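How do I get candle wax off a painted table?

Posted by Aurora Salgado, 1 May 2023

Hi all! We moved to Evville in June and my craft table (cream paint, secondhand, 65 dollars) has already had a candle tip over on it. I scraped with a butter knife and now I'm scared of going through the paint. Is there a gentler way?

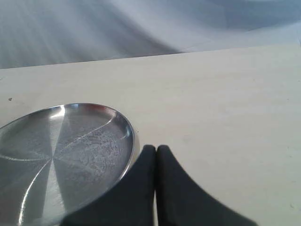 I don't know what paint it is, the seller couldn't tell me. I do my candles on a shallow metal dish with a raised rim now, which I should have done from the start.

Annelies Rüegg

Put the knife away! Ice cubes in a sandwich bag, hold it on the wax until it goes brittle, then push at it with an old plastic card. For the greasy film, one drop of dish soap in warm water and a soft cloth. Mine took two goes.

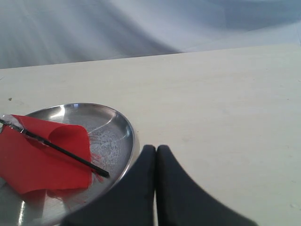 Cream tabletop, gray-blue cloth behind

Skip the iron-and-paper-bag trick on paint — it's fine for tablecloths, but I softened the finish on a nightstand that way.

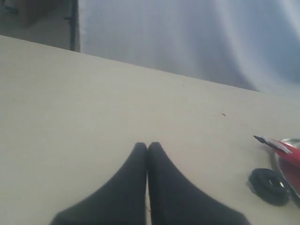

The tabletop, off-white and smooth

Alfredo Dimaculangan

Hair dryer on low works too. I've never had trouble with it but my table is bare oak so maybe not the same. Was it a red candle? 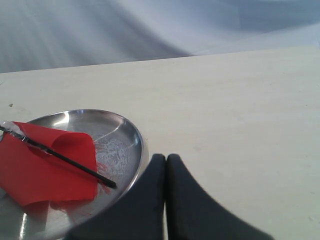

If it was, the dye can stay behind after the wax is gone, and then you're looking at touch-up paint. Ask at Coelho, they matched mine from a chip.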